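Search notebook Go Advanced
Print this entry | E-mail this entry

Bench notebook, garment handling
15 October 2025
Entry by Sorcha Sutherland

Folding demos again, jeans only. Target for the day was 30 usable takes and we have them, plus 11 that I marked bad and kept in a separate folder. Jeferson Queiroz did the first half, I did the rest. Both hands on grippers the whole time, no arm involved yet.

Main trouble is still denim sliding on the table when one side lifts before the other. The T-shirts from August never did this. Denim is stiff enough that a late left hand drags everything toward the right end. Jeferson's way is to close both grippers on the cloth, wait a beat, then lift. It makes the takes longer but the two tracks line up much better when I plot them. 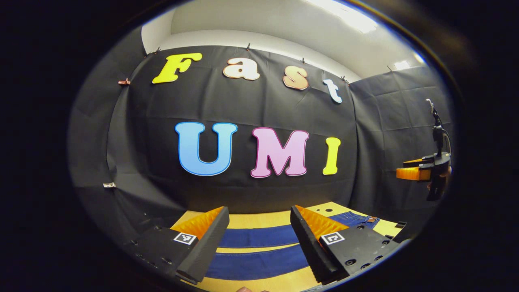
Second point is pocket seams. If the pads close across a seam the grip is uneven and the cloth twists on the way over. We agreed to grab beside the seam. I threw out my own first takes for this, they were mixed and I don't want the policy learning both.

Pads: the Gumside set is wearing all right. Want to compare against the Barbieri ones before we order more. Don't swap in the middle of a session, the closing width changes and the calibration has to be redone.

Markers: lost tracking on the left finger in 4 of the bad takes, always when the wrist was rolled far over. Try to keep the roll small. If it still drops out, stop and start the take again, don't carry on and hope the filter fills it in.

Running total for the Zirkau task is still short of 300. I would like to get there before we train anything. Jeferson wants to train a small one now to see if the first fold comes out at all. Fair enough, he can have the Sovis machine overnight.

To do:
- rename the bad takes folder, the date is in the wrong order
- recheck the left/right clock offset
- write down the start position for the cloth, we have each been using our own

Print this entry | E-mail this entry

Comments

jqueiroz: Offset rechecked, it was fine. Folder renamed too.

ssutherland: Thanks. Which corner are you starting from, waistband or hem?

jqueiroz: Waistband. I can redo mine if you prefer hem.

ssutherland: No, keep waistband, I'll switch.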